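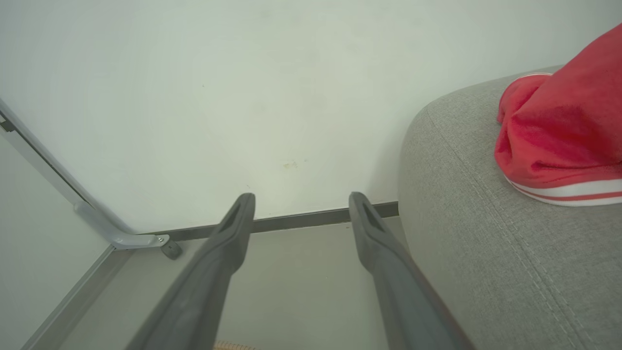

Fig. 1. Plain off-white wall.

Interior Finishes, Unit 3: Light Colors on Walls
Instructor: Maribeth Rivera

Reading before class: the Sison handout on paint sheen, both pages.

Light reflectance value (LRV) tells you how much visible light a painted surface sends back. The scale runs from 0 (black) to 100 (pure white). Off-whites sit near the top. The number is usually printed on the back of the paint chip.

Undertone. Every off-white leans toward another color, most often yellow, pink, green or gray. Hold the chip against a sheet of printer paper to see it. A yellow lean gets stronger under warm bulbs. North light pulls out gray and blue.

Sheen. Flat paint hides dents and patches but marks easily. Eggshell is the usual choice for living rooms and halls. Semi-gloss goes on trim and in kitchens. Higher sheen shows every roller mark when light comes in from the side.

Coverage. For the Tiltport house we have 600 square feet of wall. Plan on 2 coats over primer. Do not subtract for doors and windows in this exercise.

Assignment, due in April: paint 3 sample boards in different off-whites. Look at each one at 8 a.m., at noon and after dark with the lamps on. Write down the undertone you see each time. Bring the boards to class with the chip taped to the back.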